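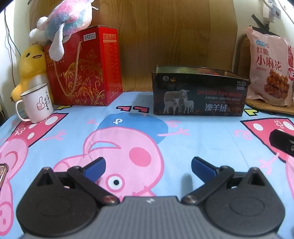 물체와 배경을 가르는 일은 인식 소프트웨어가 맡는 작업 가운데 가장 과소평가된 문제입니다. 앞 장까지 우리는 단색 작업대 위에서 마스크를 얻었고, 그때는 색상 임계값 하나와 연결 요소 분석만으로도 꽤 그럴듯한 결과가 나왔습니다. 그런데 살림집의 침대로 무대를 옮기면 사정이 확 달라집니다. 파란 손가락 패드 두 개 사이로 들어오는 것이 이불 천에 인쇄된 분홍 돼지의 눈이라면, 분할기는 그것을 무엇이라고 불러야 할까요? 윤곽선이 또렷하고 색도 선명하니 외형만 보는 모델은 높은 신뢰도로 '물체'라고 답하기 쉽습니다. 뒤쪽 상자 앞면의 양 세 마리도 마찬가지입니다. 양은 상자에 속한 무늬이고, 잡을 수 있는 것은 상자입니다. 이 장에서는 바로 이 구분을 코드로 옮깁니다. 저는 이 책 전체에서 이 장을 쓸 때가 가장 즐거웠습니다!

7.1 무늬와 물체

먼저 용어를 정리합시다. 표면에 붙어 있어서 표면과 함께만 움직이는 영상 구조를 무늬라고 하고, 표면과 독립적으로 움직일 수 있는 덩어리를 물체라고 하겠습니다. 정의에 '움직인다'는 말이 들어 있다는 점에 주목하세요. 한 장의 영상에서 무늬와 물체를 완벽하게 가르는 것은 원리적으로 불가능합니다. 아주 잘 찍힌 컵 사진을 천에 인쇄해 놓으면 사람도 속을 수 있으니까요. 그래서 우리는 카메라가 움직이는 동안 쌓이는 증거를 모읍니다.

손잡이형 그리퍼에 카메라를 단 장치는 이런 면에서 고마운 도구입니다. 사람이 그리퍼를 들고 물체에 다가가면 시점이 저절로 바뀌고, 시점이 바뀌면 시차가 생깁니다. 평평한 천에 인쇄된 그림은 천의 평면을 따라 하나의 호모그래피로 설명됩니다. 서 있는 머그잔은 그렇지 않지요. 같은 호모그래피를 머그잔에 적용하면 윗부분으로 갈수록 잔차가 커집니다. 이 잔차를 화소별로 모은 것을 이 장에서는 돌출 지도라고 부르고, 기호 P(u, v)로 씁니다.

물론 천은 완전한 평면이 아닙니다. 주름이 있고, 무거운 물건 옆은 눌려서 기울어집니다. 평면 하나로 버티려고 하면 주름마다 가짜 물체가 생깁니다. 7.3절에서는 지지면을 작은 조각으로 나누고 이웃 조각의 법선이 급하게 변하지 않도록 규제항을 거는 방법을 다룹니다. 식은 조금 길지만 구현은 놀랄 만큼 짧습니다.

7.2 실습 자료와 도구

실습에는 Plisex 자료집을 씁니다. 손잡이형 그리퍼로 기록한 접근 동작 3301개가 들어 있고, 그중 자세 추정이 끝까지 끊기지 않은 2087개에 궤적 파일이 딸려 있습니다. 영상은 초당 30프레임입니다. 나머지 동작도 지우지 말고 보관하세요. 추적이 어디에서 끊기는지를 살펴보는 7.6절에서 꼭 필요합니다. 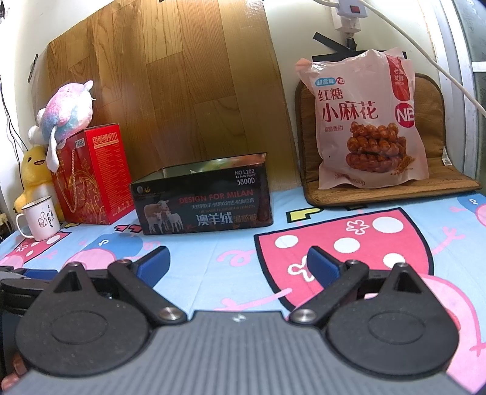

자료를 읽고 동기화하는 일은 Rummont 라이브러리가 맡습니다. 4장에서 설치한 버전을 그대로 써도 되지만, 설정 파일의 시간 기준은 반드시 노출 중앙 시각으로 바꾸어야 합니다. 기본값인 수신 시각을 쓰면 빠르게 접근하는 구간에서 자세와 영상이 어긋나고, 돌출 지도에는 물체 윤곽을 따라 이중선이 나타납니다. 저도 초고를 쓸 때 이 이중선을 분할기의 버그로 착각해서 멀쩡한 손실 함수를 이틀이나 뜯어고쳤습니다.

시차를 계산할 두 프레임은 얼마나 떨어져 있어야 할까요? 간격이 너무 짧으면 움직임이 잡음에 묻히고, 너무 길면 시야가 바뀌어 대응점이 사라집니다. 실습 코드는 400밀리초, 곧 12프레임을 출발점으로 잡습니다. Tomás Teixeira가 제안한 가변 간격 방식도 부록에 실었습니다. 그리퍼의 이동 거리가 일정 값을 넘을 때마다 기준 프레임을 새로 고르는 방식인데, 손이 잠시 멈추는 동작에서 특히 빛을 발합니다. 두 방식을 같은 동작에 돌려 보고 결과를 나란히 놓아 보세요. 차이가 눈에 확 들어옵니다.

한 가지 더, 그리퍼 자신도 영상에 늘 들어온다는 점을 잊으면 안 됩니다. 손가락은 카메라와 함께 움직이므로 지지면의 호모그래피와 전혀 맞지 않고, 그대로 두면 돌출 지도에서 가장 밝은 '물체'가 됩니다. 손가락의 벌어진 폭을 읽어 마스크를 만들고 잔차 계산 전에 그 영역을 제외합니다. 손가락이 천에 드리우는 그림자는 마스크 밖에 남습니다. 그림자를 처리하는 방법은 7.5절로 미룹니다.

7.3 조각 평면으로 지지면 추정하기

지지면을 K개의 조각으로 나누고, k번째 조각의 법선을 n_k, 카메라 원점에서의 거리를 d_k라고 합시다. 두 프레임 사이의 회전 R과 이동 t는 궤적 파일에서 얻으므로, 내부 파라미터를 알면 조각마다 남는 미지수는 단위 법선의 자유도 둘과 거리 하나, 모두 셋입니다. 대응점이 넉넉한 조각은 이것만으로 잘 풀립니다. 무늬가 화려한 천이 여기서는 오히려 우리 편입니다. 앞에서 분할기를 괴롭히던 윤곽선과 물방울무늬가 전부 추적하기 좋은 특징점이 되거든요. 무늬 없는 흰 천이라면 조각 안에 믿을 만한 점이 거의 없어서 이웃 조각의 값을 빌려 와야 합니다.

이제 이웃한 조각 쌍에 대한 규제항을 세우고, 전체 비용 함수를 써 보겠습니다.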